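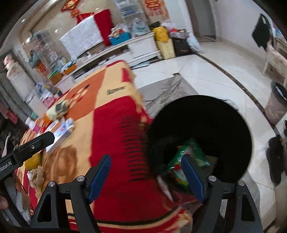
Sorting staff wanted – Tierney site, December start

Condesow is putting in automated sorting at Tierney and the job is changing. Less lifting packages into buckets yourself, more teaching the machines how its done. Hand-held gripper work first, then looking after the line.

3 shifts, 12 openings. No robot experience needed, we train you on paid time. Steady hands, ok with standing, ok with repeating the same pick many times over.

Current packers get first call – same pay grade, and your hours stay put while you learn. Some of the old packing stations will close, ask us about that at the interview, we'll give you a straight anwser.

Apply at the Condesow front desk before 4 pm, quote job 1017. Bring ID.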